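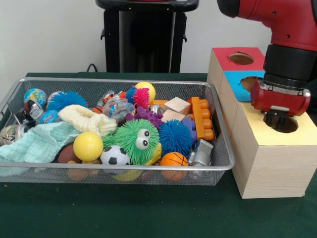

Page last changed: 2023-08-25

Mesh basket, shallow tray type, sold by Bamik. Had it since March. Short version – good basket, wrong size for us, would still buy again.

What I was after: somewhere to dump the small stuff in the playroom. Not the big plush, not the train set. The squishy balls, the spiky ones, stress balls, the little things that roll under the couch and stay there until you move house. Had a fabric bin before from Ruchti and it sagged within weeks, kids stood in it, you couldn't see anything past the top layer so it got tipped out on the rug every single time.

The mesh fixes that last part. Sort of. You can see a bit of what's down at the bottom through the front, faintly, enough to know there is something there. Enough for a four year old to point and say that one. Tipping has gone way down here.

Size. Too shallow for the amount we own, my fault, I bought off the photo and never checked the depth. It's a tray really, calling it a basket is generous. Ours is heaped well over the rim. Soccer ball (the little one), two globe balls, the big blue spiky one, green fuzzy guy with the googly eyes, the purple one with nubs, plus a washcloth and something knitted becuase laundry ends up everywhere. A tiger-looking thing at the back. It all stays put if nobody bumps the table. Bumping is a regular event.

If you want it to hold a pile like that and be carried, get the deep one. Bamik does a deep one, the Estel. Haven't tried it. Same mesh going by the listing.

Rim. Best bit. Rolled over, smooth, no wire ends. I ran my hand round the whole edge the day it came and then ran a cotton sock round it as well, no snags. Cheaper mesh trays I've had would take a thread out of anything. Washcloth hangs over the front of this one and comes away fine.

Mesh itself – fine holes, good for toys, less good for crumbs. Cracker dust goes straight through onto whatever is underneath. We keep it on a dark green tablecloth and the cloth shows every speck. Shake the cloth, done. But don't put it on carpet. And the spiky rubber stuff picks up lint anyway so you will be rinsing things no matter what you store them in.

Cleaning: sink, dish soap, old toothbrush for where the mesh meets the rim. Let it dry properly before filling. I skipped that once and the fuzzy green thing smelled for days. No rust so far on ours.

Noise. Nobody mentions this in reviews. Metal can goes in, clang. Hard plastic goes in, clang. Soft balls fine. If yours are going to throw things in from across the room, line the bottom with a dish towel. Does kill the see through part a little.

Looks. Silver, plain, could be an office thing. I like it. Other half says it looks like a bread tray from a deli, which ok yes.

Next to it we have the stack of light wooden boxes with the colored faces, and those get used for anything I want kept apart. Tray for the jumble, boxes for the rest. Works better than one giant bin ever did. Different review, will get to it.

Things I'd change:
- two inches deeper
- handles, there are none, you carry it by the rim
- some kind of rubber foot, it slides on a bare table

Things I would leave alone – the rim, the fine mesh, the front low enough for small arms.

Ordered from the Stadalcombe store, came well packed, no dents. They do take returns but you pay postage, so measure first. Measure the toys too, in a heap, becuase they take up a lot more room in a heap than you think.

Would I get a second one? Yes, and split the pile. Balls in one, creatures in the other. Will update if the mesh starts to give.

Search reviews
Enter keyword Go

Recent reviews
Ruchti fabric bin, large
Bath toy nets compared
Under-couch drawers on wheels
Bamik stacking crates
Label holders for wire baskets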